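Notebook, bedroom bench
2025-09-09

Back in the Giremlow room this morning after a long gap (I think the last proper entry in here was February, and that was mostly Sowmya complaining about pillowcases, quite rightly). The plan was to get through the bed from start to finish: clothes off, blanket folded, bedspread pulled square, cushion back up by the headboard. I had a big mug of tea and nowhere to be until lunch, so I took my time over it and I'm glad I did.

Clothes first. I tried sorting by color on the bed, darks to one side and the white and tan things to the other, and it was slower than just carrying the whole heap to the chair and picking from there. Gwion has been saying this for ages. Fine, Gwion, you win that one! Anything knitted goes in the Dendano box, everything else gets folded in thirds and stacked with the fold facing out, same as the shelf in the hall.

The blanket is a nice easy one, because the plaid gives you lines to fold along. Match the corners, then halves, then halves again, and smooth from the middle outward. I kept wanting to shake it out first, which only drags the bedspread crooked underneath.

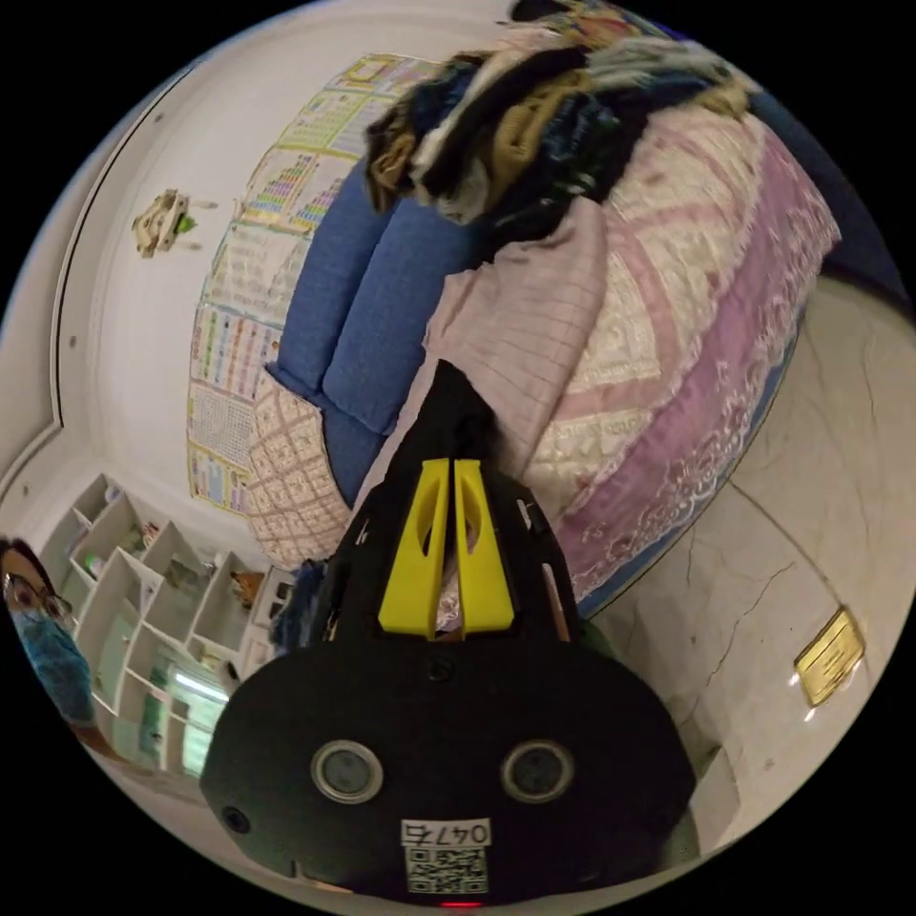
The bedspread needs more patience than anything else on the list. It's quilted and heavy for its size, and the scalloped border makes it hard to judge whether the hang is even, so I've gone over to lining up the zigzag bands with the headboard and leaving the edge to sort itself out. Sowmya Venkataraman thinks we should start from the foot end instead. Will try her way next and write down which felt better.

Times, for the sheet: 608 seconds for the whole bed, 137 of those on the blanket alone, which seems like a lot until you count the 2 refolds.

To do: ask Chaudhary about a second laundry bag, wipe down the chair, find out who has the Stiltard lint roller. It was on the windowsill last time I looked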